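4.3 Did the Gronow relief bring in outside buyers?

The claim most often made for the Gronow property tax relief is that it drew money into the district that would otherwise have gone elsewhere. The district office repeats it in each of its yearly reports, and most later work cites those reports as if they settled the matter. We do not think they do.

The reports count every purchase by a nonresident after the relief took effect as a purchase caused by it. No comparison group is offered. Grestuditz, which shares a border and a rail line with Gronow and never passed a relief of any kind, saw nonresident purchases rise over the same period. A reader who looked only at the Gronow tables would have no way of knowing this.

We therefore matched parcels on the two sides of the district line by size, zoning and distance to the nearest station. Parcels with a pending inheritance claim were dropped, as were those sold between members of one family. The matched set holds 2000 parcels, of which 700 changed hands at least once during the study period. If the relief worked as advertised, the Gronow parcels should sell to outside buyers more often than their matches in Grestuditz. The gap we find is 2 percentage points, and it shrinks further when sales recorded in August are left out. August is when the Gronow registry clears its backlog, so a sale booked in that month may have been agreed long before, in some cases under the old rules.

A second problem is the word "nonresident" itself. The registry goes by the mailing address on the deed. A local family that holds its house through a company registered in Rastthorpe is counted as a foreign investor, and a foreign owner who rents a mailbox in town is not. We were able to trace 32 of the supposed outside buyers through company filings. Most had a local owner behind them. The traced cases were the ones with readable filings and should not be taken as a fair sample, but they give little support to the official count.

Supporters of the relief point to the Plomard site, where a light industrial park went up on former pasture. Plomard is a weak case to build on. The land had been optioned before the relief was debated, and the access road was already paid for out of a separate fund. The tenants' own statements mention freight costs and floor space far more often than taxes.

None of this shows that the relief had no effect. It shows that the published evidence cannot tell a small effect from none at all, and that the revenue given up, which is known to the cent, has been set against a gain that has never been properly measured. Section 5 takes up the revenue side.

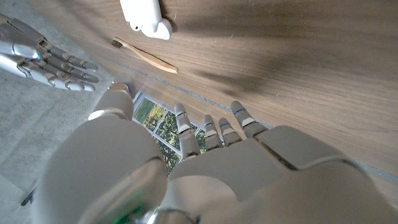 Figure 4. Robotic hand with white segmented fingers and blue accent rings, over a wooden tabletop.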